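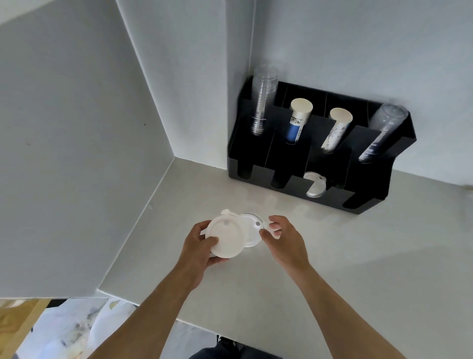
Nov 24, 2022
Bench notes, cup and lid station

Right, the double lid thing happened again and this time it went badly enough that I'm writing it up properly before I go home. Anežka has her own version in the stop log, times and so on, so go there for the exact order. I was stood next to it for most of it and my memory is already going a bit soft round the edges.

Short version for anyone skimming: the arm picked up two lids stuck together, thought it had one, pressed them onto a full paper cup, kept on pressing, and the cup went sideways all over the bench. Warm water only, thank goodness (we'd been told off in August for using hot, so we weren't). The bit I'm more bothered about is that the door to the cell was open when it moved. More on that further down.

What we were running

Normal pick and place loop on the Prundell arm, two-finger gripper, new soft pads that Wenceslao put on last week. Take a paper cup, set it in the holder, fill, take a lid, press, twist a touch, slide to the hatch. White lids with the little tab and the sip hole, the ones we always get. Lids standing in the front of the organiser, same as on the prep counter.

It had been going nicely. I'd even stopped hovering. Puspita was in the corner doing her labels and we were chatting about whether the Stirmont lot would want the clear cups as well as the paper ones, and I heard the pads make that dull creak they make when they're squeezing harder than they should. Looked up, saw the lid going down crooked with a second lid under it. Hit the pause on the tablet. It didn't pause. Hit it again, which I know, I know. Čestmír got to the red button before I did and that stopped it dead, as it should.

By then the cup had folded at the waist and tipped. Water over the holder, down the front of the bench and into the tray with the spare fingers. Nothing electrical got wet apart from the outside of the load cell cable, which we unplugged and dried and which reads fine now. I'd still like it swapped.

Why it thought it had one lid

The check after the pick is gripper width only. It closes on the edge, reads how far the fingers are apart, and if that's under the limit it says one lid. I set that limit back when we had the hard pads. The soft pads squash, and they squash more with two lids between them, so two lids now reads very nearly what one lid used to read. I plotted tonight's readings against the old ones and the two heaps that used to sit well clear of each other now overlap. You could drive a bus through it. So that one's on me, I should have redone the limit when the pads changed and I didn't, I just watched a handful of picks and said yes, looks good.

Wenceslao says he asked me. He did ask me.

Why it kept pressing

This took longer. The press move is supposed to give up if the downward force gets past a set value. It's in the script, I can see it in the script, it's been there since the start. But when Čestmír split the press into a fast bit and a slow bit (to save time, and it does save time) the force check stayed on the slow bit. With a double lid the whole thing stands taller, so it touches the cup while it's still in the fast bit, where nothing is watching. It pushed the cup down until the holder slipped, and the arm's own collision stop never saw enough to trip. Bimla reckons the wall of the cup just gave way too gently for the arm to notice. Paper's like that. If it had been a mug we'd have had a stop straight away and a broken mug.

We tried it again dry, empty cup, door shut, everybody behind the line, with a double lid put into the gripper on purpose. Same result, cup folded, no stop from the arm. Then moved the force check so it covers both bits, tried again, and it backed off the moment it touched. So I'm happy about the cause. Five goes with the new check in, five clean retreats, and then we ran out of paper cups I was willing to lose.

Why the pause didn't pause

Still don't fully know. The tablet said paused. The arm said running. Čestmír thinks the pause only gets looked at between moves and the press counts as one move, in which case my first tap was sitting in a queue and my second tap was an un-pause. Which would be funny if it weren't a bit horrid! I want this proved one way or the other before we run with water again. Until then: the tablet pause is NOT a stop. Use the red button. I've stuck a note on the tablet saying so, please don't peel it off because it's ugly.

The door

OK, the bit I don't enjoy writing. The cell door was open by a hand's width and the arm was going at full speed. It should drop to slow with the door open. The switch is fine, I tested it, opens and closes with a lovely click. What wasn't fine is that the little magnet half had been moved to the frame side, held on with tape, so the switch always thinks it's shut. We worked out it was done during the holder change, when people were in and out every few minutes. I'm not putting a name against it. More than one of us knew, me included, and I walked past it for days thinking I'd sort it out after lunch.

No one was hurt and no one's hand was in there. But Puspita had been reaching through that gap earlier to straighten the cups, with the arm idle, and if she'd done it at the wrong moment it would have been her wrist by the holder. So: magnet is back where it belongs, screwed on. Tape is in the bin. If the door is a nuisance during setup then we use the setup key, that's what it's for, and it lives on the hook by the light switch and not in Čestmír's coat.

The lids themselves

After we'd mopped up I wanted to know why they stick in the first place, so we spent a good while at the prep counter just pulling lids apart by hand and talking about what our fingers were doing. It's surprisingly hard to describe something you do without thinking. Bimla made me slow right down and say it out loud.

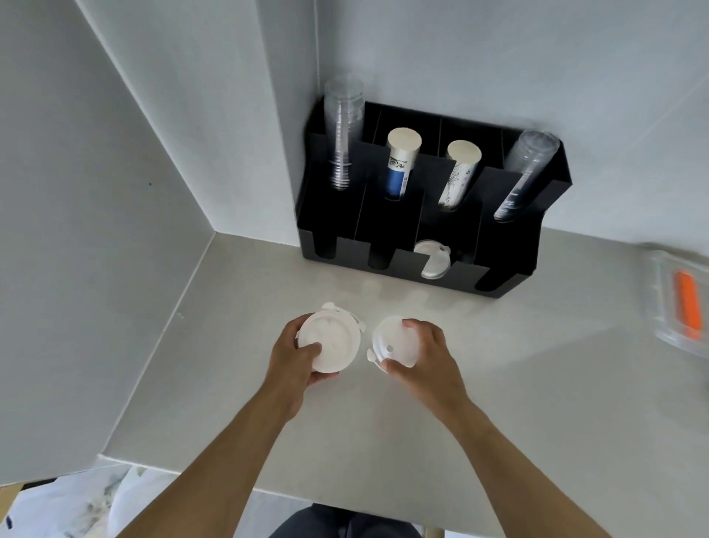

Prep counter, a lid in each hand, organiser at the back.

What I noticed when doing it slowly. You don't pull them straight apart, or not to begin with. Left hand holds one round the rim from underneath and stays put. Right hand gets the other near its edge and tips it, so one side opens first, and then the rest comes away with no effort at all. If you pull flat the whole rim has to let go in one go and it grabs. Anežka has stronger hands than I do and she can pull them flat, but they ping off and you lose one on the floor.

Also the tabs. When the tabs are lined up the pair sits deeper, and you can feel that it's tighter. Turn one so the tabs are apart and they hardly grip. I tried this with my eyes shut, with Bimla handing me pairs, and I could tell which was which every time, so I do believe it, though I'd like a proper pull test on the small gauge before I put it in the report to Beneš. New sleeves come with the tabs all lined up, naturally. The ones we'd been loading earlier in the month had been tipped out and put back by hand so they were all higgledy-piggledy, and I think that's half the reason we got away with it for so long.

And a thing I'd never have spotted from the logs: when two are properly together, you can't easily tell by looking at the face. Same tab, same hole. You have to look at the edge. Our camera looks at the face. Wenceslao went a bit quiet when I said that and has gone off to think about putting the second camera on the side, which he wanted to do in the first place and which I said was a waste of a bracket. Sorry, Wenceslao.

So for the arm, ideas in no sort of order:

Twist a bit before lifting. We have one gripper and no second hand, so something has to hold the lid behind. A lip on the front of the lid slot might do it, Puspita is going to print one.
Weigh it. The load cell under the holder can tell one lid from two if we let it settle. Costs us time on each cup. Čestmír will moan.
Edge view from the side camera, as above.
Go back to the hard pads. They were better at telling one from two, and worse at everything else, they marked the cups and dropped the clear ones.

My money's on the lip plus the weighing for now, camera later.

What's changed as of tonight

Force check covers the whole press. Tested, see above.
Width limit tightened as a stopgap. It now throws away some perfectly good single lids, I don't care.
Door magnet screwed back, checked with the door open, arm crawls as it should.
Water off at the wall. Dry running only.
Note on the tablet.

Still to do

Prove or disprove the queue idea for the pause (Čestmír and me).
Swap the load cell cable. There's a spare in the drawer under the printer, I think, unless Kirville had it back.
Pull test, tabs lined up against tabs turned (Bimla).
Tell Stirmont the visit is a dry one. I'll ring them, I'd rather they heard it from me than from the calendar.
Go through every other script and look for moves that were split in two after the checks were written. I've already found one in the hatch slide. It's harmless, it just pushes a cup along a rail, but it's the same mistake.
More paper cups.

Added later, from Anežka: stop log shows both taps on the tablet arriving, the second one while the arm was still in the press. That fits with Čestmír's idea. She's saved the raw file next to the old August ones, same folder.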